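Flirkum Community Help
Home > Moving & Housing > Small apartments

Can I really get by with no dining room? Downsizing from a house to 800 square feet

Asked by Hongmei Cheng
December 2023
217 views

Hi everyone! Long post, sorry in advance. My husband and I are selling our house and moving into a two-bedroom in Dronanville, the older part near the river, and the whole place is 800 square feet including a hallway that seems to take up half of it. Our current dining room is bigger than the new kitchen and living room put together (slight exaggeration, but only slight).

So here's my problem. We have a big oak dining table that seats ten with the leaves in. It came from my in-laws and we have used it every single night for as long as we've been married. Homework, taxes, birthdays, the time the dog ate the ham, everything. It is not going to fit. I've measured it with the leaves out, I've measured it turned sideways, I've put masking tape on the floor at the new place while the realtor stood there being polite about it. With the table in, you can't open the oven all the way.

What I want to know from people who have done this:

Did you buy a smaller table or just give up and eat at the counter? The new kitchen has a counter with an overhang but it's pretty shallow and I have long legs.

If you went smaller, do you like the folding kind, the drop-leaf kind, or one that just stays put? I looked at one folding table in a store and it wobbled when I leaned on it, and I'm not a heavy leaner.

And what do you do at the holidays? We usually have my sister's family and a couple of neighbors over. I can't picture it. My husband says we'll all go to my sister's from now on and that makes me a bit sad, if I'm being truthful.

We aren't moving until spring so there's time, but I'd like to get the table question settled before we start packing because it decides what else comes along. There's a china cabinet that goes with it and if the table goes then the cabinet probably should too. Oh, and the second bedroom is going to be his office with a sofa bed in it, so don't tell me to put the table in there, he's already said no.

Thank you!!

2 people have this question too

Answer 1
Marked helpful by the asker

Oh boy, I could have written this. I went from a three-bedroom with a proper dining room to a one-bedroom over a bakery, and the table was the thing I fought with the longest. I changed my mind so many times that my daughter stopped answering when I called with measurements.

First thing, don't buy anything before you move in. I know that's annoying when you want it settled. But I ordered a round pedestal table off a floor plan and it was wrong the minute it came through the door. The plan didn't show the radiator. It also didn't show that the only place you could stand to unload groceries was exactly where chair number three wanted to be. I ended up selling it for less than half of what I paid, to a very nice young man who carried it down two flights by himself while I held the door and worried.

For the first month I ate at a card table with a cloth on it, and I'd recommend that to anybody. You find out where you want to sit! I was sure I'd want to be by the kitchen and I kept dragging that card table over to the window in the front room. The light is better, and I can see who's going into the bakery. So that's where the real table went in the end.

What I have now is a plain white rectangle, nothing fancy, one of the Xie ones from the furniture outlet on the county road. I picked it because it's only as deep as my forearm plus a dinner plate (that's how I measured, I'd left the tape at home) and it can sit with its long side up against the wall. Two people eat at it easily. Pull it out and you can get four around it, six if they like each other.
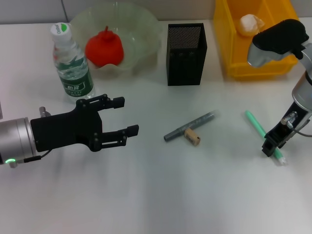

I did worry about a light top showing every little thing, coffee rings especially, and mine has had its share. Baking soda and a damp cloth takes care of most of them. The marker from my grandson did not come out completely and I've put the fruit bowl over it. If you cook a lot of turmeric or tomato sauce, wipe it up right away and don't go watch your show first like I did.

About folding ones. The wobble you felt is usually in the hinge or the leg lock, and in my experience it gets worse. My sister-in-law has a gateleg that's old and heavy and that one is steady as a rock, so if you go that way look secondhand. Push down on the corners before you pay. Then sit at it, with a chair, and cross your legs, since you said you're tall. With gatelegs there's always a leg right where your knee wants to go.

Counter eating – I tried it. It's fine for toast. I didn't like it for dinner because we were both facing the wall like we were waiting for a bus. You'd also need stools, and stools are one more thing to walk into. Some people love it though, so take that as one woman's opinion.

Holidays. I won't pretend it's the same. The first year I was pretty low about it. But I've had eight people in this apartment for a big meal, and how I did it was the food went on the table, all of it, and the people went everywhere else. Laps, the couch, the piano bench, one on the bed with the door open. Get plates with a bit of a rim on them, because a flat dinner plate on a lap is asking for gravy on the rug. And serve things that don't need a knife. I did a pot roast that fell apart if you looked at it, mashed potatoes, green beans cut short. It was loud and hot and my brother said it was the best one we'd had, although he'd say that about anything with pot roast.

Your sister could do one holiday and you do another. You don't have to hand over the whole calendar.

On the oak table, is there anybody in the family with room for it? Mine went to my niece and it helped so much knowing I could still go eat at it. I cried when the truck left and then I was okay by supper. Don't wait too long to ask around, either. I called a consignment place and they told me they already had more big dining sets than they could sell and weren't taking any, and I'd been counting on that money for the movers. The china cabinet I sold separately and it went in a few days to somebody who wanted it for yarn.

Good luck, and measure your radiator!

Comment from Hongmei Cheng:
This is so helpful, thank you. I hadn't thought of splitting the holidays. And there IS a radiator, I went back and looked at my pictures from the walk-through. It's right where I had the tape. My nephew might want the oak table, he just bought a place, I'm going to ask him before I chicken out. Can I ask if you kept the chairs?

Reply:
I kept four and they don't match the table one bit. Two live at the table, one's in the bedroom with clothes on it, and one holds up a fern. Keep at least four! Folding chairs in the closet are okay for company but they're hard on anybody over sixty.

Answer 2
by Emilian Stoica

drop leaf. we have one from Dinum, paid 93 for it used, had it over 2 years with no trouble. one leaf up for every day, both up when the kids come. put felt on the feet or it scratches the floor. also check if your building has an elevator and what size it is before you buy anything in one piece, ours didn't fit a couch

Answer 3

I'm going to disagree a little with the others and say keep the oak table if there's any way at all. Can it be cut down? My father had a cabinet shop and people brought in tables like that. He'd take the width in and shorten the apron and you still had the same legs and the same top you grew up with, only smaller. It isn't cheap and some people can't stand the thought of a saw going near it, so talk to your in-laws first if they're still with you. Ask for somebody who does furniture repair and not a general handyman. A handyman cut down a bench for us and it has never sat level since.

Also, and this isn't what you asked, but the oven thing. Did you try the tape with the table long ways from the window? In those older Dronanville buildings the kitchens are mostly laid out the same and my cousin got a decent sized table in by running it out into the living room, half in one room and half in the other. You walk around it. She says you get used to it and her husband says you don't.

Comment from Hongmei Cheng:
My husband read this one out loud and now he wants to try the tape again. We're going over there next week – I'll report back.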